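Home | Forums | Gallery | Members | Search | Log in

Filed under: Bimanual setups > Faults and safety

Left arm creeping after e-stop release

lucienne_r wrote:
Has anyone seen an arm move on its own when you release the e-stop? Two-arm cell, both arms on one rail, shelving cans all day. On Thu 28 June I hit the stop because the left gripper was closing on a can at a bad angle. Cleared it, twisted the button out, and the left arm slid 6 mm toward the right one before I'd touched a thing. No program running! My hand was still near the table. Log just says fault 427 and then 434 a moment later.

Testa_C wrote:
427 on ours is a following error. The arm sagged while the brakes were settling, then the controller pulled it back to the last commanded position. Annoying but normal. Clear your targets before you re-enable and it goes away.

rosineperrin wrote:
Sorry, I don't agree with "normal" at all. If it moves with power coming back and no start command, that's a safety fault and I'd lock it out until you know why. We had one at Surdale in February that crept a little for weeks and then one morning crept a lot. Bent a finger and cracked a camera mount.

Testa_C wrote:
I said annoying, I didn't say ignore it. But 6 mm is sag. I've seen it 3,000 times.

lucienne_r wrote:
Okay so I went back in tonight (power off first, Rosine, don't yell at me) and pushed on the left arm at the shoulder. No play that I can feel. Cable isn't pulling either. What bugs me is that sag should go down, and this went sideways, along the rail.

The grippers work pretty close together on this job, so even a small slide matters.

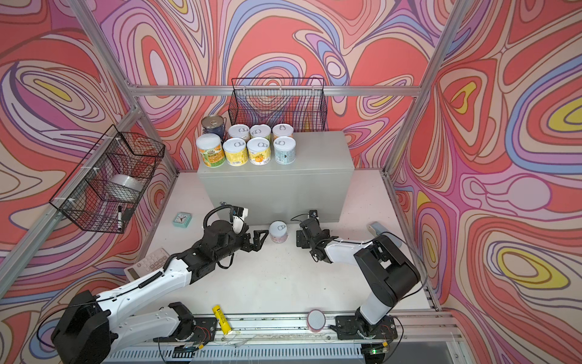

I'm wondering if the rail axis keeps its own target and my stop routine only clears the arm joints. Albane Hoarau wrote that routine and she's out until next week, so I'm reading her code with a lot of coffee.

rosineperrin wrote:
That would fit. Check what the rail does on enable with both arms parked and you well outside the cell.

Testa_C wrote:
Fine, sideways is different, you didn't say that the first time. Look at whether 434 comes from the rail drive. I still think it's software and not brakes.

lucienne_r wrote:
434 is the rail drive, just found it in the manual. Leaving it locked out tonight and I'll post the full log once I've talked to Albane.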